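4.2 Demonstration collection and the sorting task

The sorting task was the third of the four assignments in the student project and the only one that required teams to collect their own demonstrations. Each team was given a tabletop arm with a two-finger gripper and a small camera mounted at the wrist. Teams chose their own bricks and their own work surface. The Grondale course kit specifies a matte gray mat, but its use was optional, and most teams worked directly on whatever table was available.

Demonstrations were recorded through the Pitov teleoperation interface. An episode began with the arm at its rest pose and ended when the operator released the last brick or pressed the abort key. Aborted episodes were kept on disk but excluded from training. After exclusion the pooled set contained 581 episodes, of which 47 were held out for evaluation. The held-out episodes were drawn per team, so that no team's table was absent from the training split.

Clutter was not controlled. The assignment sheet asked only that the target brick be visible from the wrist camera at the start of the approach. Objects unrelated to the task were permitted in view, as were bricks in other colors. Figure 3 gives a wrist view with a red 2x4 brick on a worn, speckled surface, green and blue bricks to its right, and part of a plush toy near the edge. 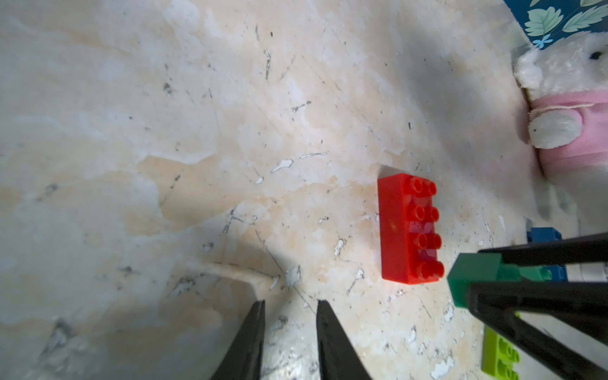

Figure 3. Wrist-camera view from the sorting task. The gripper fingers enter from the bottom.

Team Skála objected to this arrangement in its written report, arguing that uncontrolled clutter made the scores of different teams impossible to compare, and that a shared set of distractor objects should have been handed out with the arms. The report went on to say that two of the team's three training runs had been spent finding out which objects on the table mattered, and that this time would have been better used on the grasp itself. We consider the first point valid. For this reason the results in Section 5 are reported per team and no ranking is given.

Training used the same configuration for all teams. Images were resized and normalized, and no color augmentation was applied, as brick color carries the sorting label. Each policy was trained for 34 epochs with a batch size fixed by the memory of the lab machines. Teams could change the action horizon and the number of past observations – both were exposed as settings in the Hasirer training script – but not the network itself.

Two failure types were defined before evaluation. A grasp failure was recorded when the fingers closed without holding a brick. A placement failure was recorded when a brick was released outside the bin assigned to its color. Episodes longer than 1000 control steps were stopped and counted as timeouts, a third category that teams were asked to report separately. Contact between the gripper and objects other than bricks was noted in the log but carried no penalty.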